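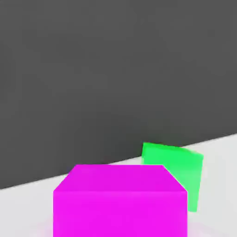

Magenta up front, bright green behind.

Forum > Paint and Color > Strong colors in small rooms

Thread: Talk me into (or out of) a magenta dining room

plumcrazy_porch
Posted September 9, 2024
Hello all, I've been reading this board since we bought the house and have finally worked up the nerve to post. Our dining room is 285 square feet, faces north, and has been the color of oatmeal for as long as we've lived here. I have wanted a pink dining room since I was a little girl eating supper at my great-aunt's, and I don't mean blush or rose or any of those polite ones. I mean magenta! The trim would stay cream, and the built-in hutch would go green, a real green, like a new leaf.

My husband is a dear man and he has said "whatever makes you happy" in a voice I know very well. I've got two sample pots from Josum on the wall now, one a little bluer than the other, and every time I walk past I change my mind. Has anyone lived with a color this loud for a few years? Do you get tired of it?

oldhouse_biscuit
Oh, do it! We painted our dining room a deep raspberry when the kids were small and it's still my favorite room in the house. At night with the lamps on, everybody looks healthy and the food looks wonderful. In the morning it's a bit much before coffee, I'll admit, but we eat breakfast in the kitchen anyway.

One thing to plan for is the primer. Get a gray one tinted for reds and pinks. I used plain white the first time and I thought I would be rolling that room until I retired.

tallow_and_twine
I'm going to be the wet blanket, and I hope you'll forgive me, because I love your enthusiasm. We had a room very close to what you're describing, and the trouble was what it did to everything else. The ceiling turned pink. The white tablecloth turned pink. My mother-in-law's good china, the set with the little blue flowers, looked gray and sad. And the green will make the pink look even pinker, so I'd try those side by side on a big board before you touch the hutch. I'd do the inside back of the hutch in magenta, leave the walls cream, and call it a day.

plumcrazy_porch
Tallow, I'm not offended one bit, that's just what I came for. I hadn't thought about the ceiling. Ours is low, too. Now I'm standing in there looking up and worrying.

marigold_ledger
We had the ceiling problem and fixed it by going a hair warmer on the white. Ours was a Lecomte cream and it settled right down. I don't agree that the green is a worry, though. Think of a peony bush! Those two have been getting along in gardens for a very long time.

tallow_and_twine
A peony bush is outdoors, with the whole sky over it — I wouldn't want to eat meatloaf inside one.

oldhouse_biscuit
I would! But I do agree on the big board. Poster board from the craft store is fine. Paint it right to the edges and move it around the room for a week. Little squares on an oatmeal wall will fool you every time.

gravyboat_gus
Budget question, since it hasn't come up. We paid more than 600 dollars for paint and supplies on a similar job in August, and a good part of that was extra coats. If you go with Gutby, their deep base covers better than you'd expect, but it drags if the room is warm. Keep a wet edge and don't go back over it.

plumcrazy_porch
You're all so kind. I've bought poster board, and it's drying on the porch, one sheet pink and one green. The bluer pink is already out of the running. I'm leaning toward walls and all, with a warmer ceiling, but I promised my husband I'd wait until his sister's visit is over before I open a gallon.

marigold_ledger
Please come back and tell us which green you settle on. I have a hall bench that's been waiting for one.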